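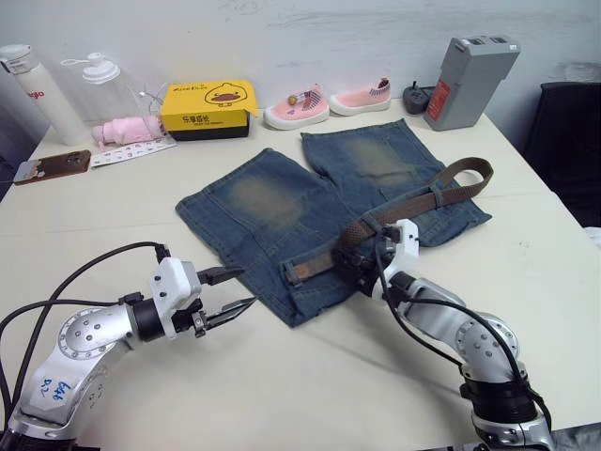 How does a robot put a belt on a pair of shorts?

You can probably thread a belt without thinking much about it. You push the end through a loop, grab it on the other side, pull, and on to the next one. It might take you less time than finding your shoes! For a robot, though, a belt is a very tricky thing, and that makes it a great way to find out how robots use their hands.

Stumero is a robot kit made by a company called Utitz. It has two arms that work side by side at a table, and schools, libraries and science clubs can borrow it for a term. We tried it at the Clitstead science club, and belts and shorts were easily our favourite job.

What are the parts called?

Each arm is made of stiff pieces joined together, a bit like your upper arm and forearm. The places where it bends or twists are called joints. Stumero has 14 joints altogether, seven in each arm. Inside every joint is a motor, and cables carry power and messages to it.

At the end of each arm is a gripper. Your hand has a thumb and four fingers, but this gripper has just two fingers that open and close. Try it yourself – use only your thumb and one pointer finger on each hand, and see if you can do up your own belt. (Ask a friend to time you. It's harder than it sounds!)

Why are clothes so hard for robots?

A wooden block stays the same shape when you pick it up. Shorts don't. Pull one corner and the whole thing wrinkles, slides or folds over on itself. A belt bends and curls as well, and its loose end can land somewhere different every time. The loops on the shorts are small, and they're the same colour as the cloth around them, so the robot has to look closely to tell where one begins.

That's where having two arms helps. One gripper can hold the waistband still while the other pulls on the belt. If you only had one hand, the shorts would come along for the ride.
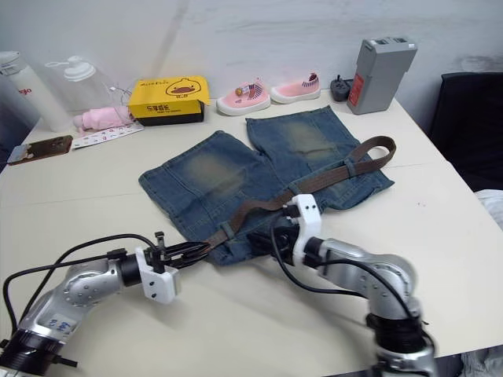

Pulling has to be gentle, too. If the arm tugs too hard, the denim bunches up. If it doesn't tug hard enough, the belt just sits there. People learn this by feel, and you've been practising since you were little. Stumero learns from being shown: a grown-up or an older kid guides the arms through the job, and the robot's computer saves every move.

One go isn't enough. The guidebook suggests 200 goes for a new job, with the clothes in a slightly different spot each time. Our club reached 737 by the end of term, counting socks and tea towels, and we got quite good at cheering.

What did we like, and what didn't we?

The guidebook is colourful and easy to read, and the big stop button is right where you need it. We loved swapping jobs and guessing which would be hardest. The setting up was slow, and the arms are heavy, so adults need to do the lifting. Utitz says the kit is for ages 10 and up, but our younger members had fun choosing the clothes.

There's a second booklet called Marchuk, full of puzzles you can do without the robot. Start with the one about shoelaces – you'll need a long piece of string and a patient partner.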